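Is it worth finishing a slow show if the first three episodes didn't grab me?

Posted by marzipan_tuesdays

Okay so everyone at work has been going on about Pedberg, the miniseries about the two sisters running a ferry company, and I finally started it last weekend. I'm three episodes in out of eight and I'm kind of dying here. It's pretty! The coats are great! But the older sister has spent what feels like two full hours looking at paperwork, and the younger one keeps starting sentences and then leaving the room.

My boyfriend fell asleep in the second one and has refused to come back, so it's just me now. I normally like slow things (I loved Ceddale, all of it, even the winter episodes everybody complains about) so I don't think it's that my attention span has gone completely. But with Ceddale I cared about the people by the end of the first hour. With this one I still mix up the uncle and the harbor guy.

My coworkers say it "gets going" in the fifth episode, and then they get this look and won't tell me anything else. Do I push through? Do I skip ahead to five and read a recap of four? I've got maybe one hour a night after the kids are in bed, so five more episodes is basically a whole week of my TV time. Also I was told there's a book and I'm wondering if I should just read that and call it even. No spoilers past episode three please!!

Svyatoslav Kuzmenko

I've watched Pedberg twice, and the first time I nearly quit exactly where you are, so let me try to be useful without ruining anything.

First off, please don't skip episode four. I know it's tempting. A recap will tell you what happens in it, which is about two sentences' worth of stuff, and you'll think you saved yourself an hour. But there's a dinner in the middle of four that runs for ages, practically in real time, and the whole back half of the show leans on it. People quote one line from that dinner all through the later episodes. If you only read it in a summary it'll go right past you.

Second, the uncle and the harbor guy. I had the same trouble! They're both tall and gray and they both mumble. The uncle wears his scarf tucked in and the harbor guy wears his loose, and once I'd noticed that I was fine. You could also turn the subtitles on, which I do for everything now anyway. In this show they put the speaker's name in front of the line whenever somebody is talking from another room, and somebody is nearly always talking from another room.

Third, how you're watching might matter more than you'd think. I did my first run the way you're doing it, one a night, late, tired, phone in my hand. Second time around I did two back to back on a rainy afternoon with the phone in the kitchen, and it felt like a different show. It's built in pairs, one and two, three and four, and so on. The odd ones set the table and the even ones knock it over. You stopped at three, so of course you're annoyed, you've had all the setup and none of the payoff! If you can get your hands on one two-hour stretch, watch four and five in it and then decide. If you still don't care after five, quit with a clear conscience. You gave it a fair shot and there's plenty of other stuff out there.

On the book: I read it after. It's 900 pages in the paperback I have, small print, and a good 255 of those are over before the sisters even inherit the ferries. I enjoyed it, but it took me from February until well into spring, so it's no shortcut. The writer of the show cut the grandmother completely, and in the book she's the best thing in it, so there's that. If you're the kind of person who'll be mad at the show for leaving things out, watch first.

The other thing I'd say is that loving Ceddale is a good sign but not a guarantee. Ceddale is slow and warm. Everyone's feeding each other soup. Pedberg is slow and chilly, and the people in it don't like each other very much to begin with, and you have to sort of lean in. My wife, who cried through most of Ceddale, gave up on this one after six and has never regretted it. She watched baking shows in the other room and we were both perfectly happy. So it really can go either way.

Oh, and the music changes after episode four. I mean the opening song. I didn't catch it the first time because I always skip the intro, but let it play once on five. It's a small thing and I got a silly amount of joy out of it.

pantry_moth

just quit. life is short. I made it to the end and it was fine?? the ending is one of those where they look at water. my sister says I missed the point and maybe I did, but I'd have liked to miss it in fewer hours.

if you want a family business show that moves, try Ditville. It's only six episodes, they're short, and someone gets fired in the first ten minutes

orla_from_upstairs

I'm somewhere between the two above. I don't think you owe a show anything, but I also think "gets going in the fifth episode" is something people say about every show they like and want you to like, so I'd take it with a pinch of salt. My brother told me that about Szalai and I sat through the entire first season waiting for it to get going. It did not get going. There was a goat for a while.

My own rule is that I have to be able to name one person I'm curious about. They don't have to be nice and I don't have to be rooting for them, I just have to want to know what they do next. If I've got one, I stay. With Pedberg mine was the bookkeeper, who's barely in the first three, but he has that moment on the stairs with the envelope (you've seen it, so that isn't a spoiler) and I thought, well, what's HE up to. That carried me right through to the end. If you go back over your three episodes and there isn't one single person like that, I'd let it go and not feel bad.

I also keep a list on my phone of everything I've started and dropped, which sounds a bit much, but it's nice to have. It's up to 66 titles now. About twice a year I get sick or it snows and I pick something off the list and try it again, and every so often one of them turns out to be exactly what I'm in the mood for. I dropped Ceddale the first time, believe it or not! Came back to it with the flu and watched the lot in four days. So quitting doesn't have to be forever, and I think people get stuck because they feel like it does.

As for your coworkers, you could just tell them you're saving the rest. I've been "saving the rest" of a certain dragon show for years and nobody has followed up.

One more practical thing. If your one hour a night is your only hour, I'd be a bit protective of it. I used to save the serious shows for late evening because that's when the house was quiet, and then I'd resent them for being serious. These days late evening is for comedies and people renovating barns, and anything with subtitles or grief in it gets moved to a morning when I can have coffee with it. Made a huge difference to what I finish. Probably not doable with little kids, I realize, but even a nap time might do it.
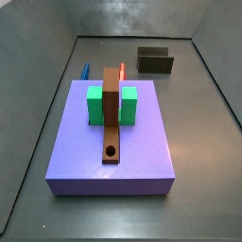 Can I watch the bonus episode of Pedberg before I've finished the series, or does it give things away?

Save it for last. The bonus episode is mostly interviews with the cast and the costume people, and they talk openly about the final two episodes within the first few minutes. It runs a little longer than a regular one, and the part on how they filmed the storm is close to the end.

marzipan_tuesdays

Thank you all, this was way more helpful than the office! I hadn't thought about it being in pairs, and now I feel kind of dumb for stopping on an odd one. And yes, orla, the bookkeeper on the stairs! I'd forgotten about him but I did sit up a bit when that happened, so I guess I do have a person.

My mom's taking the kids for an afternoon soon, so I'm going to do four and five together with the phone in a drawer, and I'll let the song play. If I'm not into it by then I'm going over to Ditville. I'm 100 percent not reading the book though, sorry Svyatoslav. I have a library book about bees that I've renewed so many times they've started giving me a look.

Will report back, no promises on when.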